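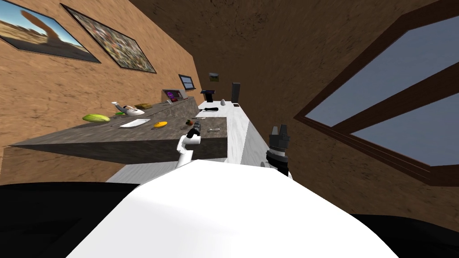 Two framed pictures on a tan wall, with a dark granite countertop below.

Every spring, somebody at the state house brings back the idea of paying local council members a full-time salary, and every spring I am told that only a cynic could object. Fine. I have read the bill, I have sat through two of the hearings, and I still don't believe it will do what its backers say.

The pitch goes like this. Council members in places like Gindville earn so little that only retirees, landlords and people with patient spouses can afford to serve. Pay them properly and the ballot will fill up with bus drivers and nurses. It sounds right. I would like it to be right. But when I ask which town this has happened in, I get a long answer about fairness and no town.

Asby tried something close to it. The council there voted itself a real wage, with benefits, and at the next election three seats were contested by the same people who already held them. One had a challenger. He was a lawyer. I don't say this proves the idea is wrong, and a single town proves very little, but Asby is the place the supporters themselves keep bringing up, so I looked at Asby.

What keeps working people off a ballot is mostly the campaign. You need 492 signatures to run for a council seat in Gindville, and they must be gathered in winter, on paper, from registered voters inside a ward line that zigzags down the middle of streets. If you work shifts, that's your evenings gone before you have said a word about potholes. Then come the forums, which start at 6 p.m. and run until the last person in the room has finished being angry. The salary bill does not touch any of this. It pays you after you win.

I put that to a supporter in the hallway after the second hearing and was told the signature rule was "a separate conversation." It's always a separate conversation. Cutting the number to 50 would cost the state nothing and could be done in an afternoon, and I can't find one sitting legislator willing to sponsor it. Draw your own conclusions about who likes the number where it is.

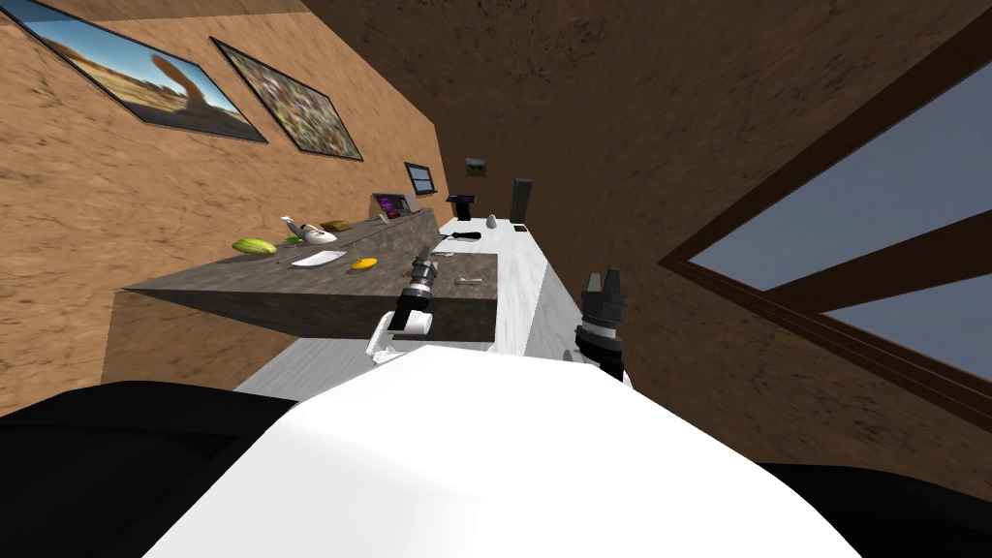
Dark stone and white marble-look counters run toward a small wall screen.

Then there's the matter of what we would be buying. The bill says a member must treat the office as a "primary occupation." It does not say how many hours that is, who checks, or what happens to a member who keeps a law practice on the side. I asked for a definition and was sent a fact sheet. The fact sheet used the phrase "primary occupation" four times and defined it nowhere.

Besson has had full-time members for years, and its council met 39 times last year. That sounds busy until you go through the minutes, as I did one long Saturday, and see how many of those meetings were a roll call, a proclamation and a motion to adjourn. Clandotau, with its part-timers on a stipend that barely covers gas, passed a budget on time and fixed its water rates. Maybe Clandotau got lucky. Maybe its members are wearing themselves out and will all quit. I'd want to know that before copying anybody.

I'll grant the other side one thing. The present stipend is an insult. It hasn't moved in so long that some members spend more on child care during meetings than they are paid to attend them. Raise it, tie it to something sensible, and reimburse child care outright. I'd vote for that tomorrow. It's a modest bill and it would fit on a page.

But a full-time salary is a different animal. It makes the job worth holding on to, and people who hold a job worth holding on to get careful. They stop casting the vote that might cost them the seat. We have a whole legislature of people like that already, and some of them wrote this bill.

So when the petition comes around, read the part about hours, if you can find it. Ask the person with the clipboard what the signature requirement is in your own town. I've asked four of them so far, and one knew.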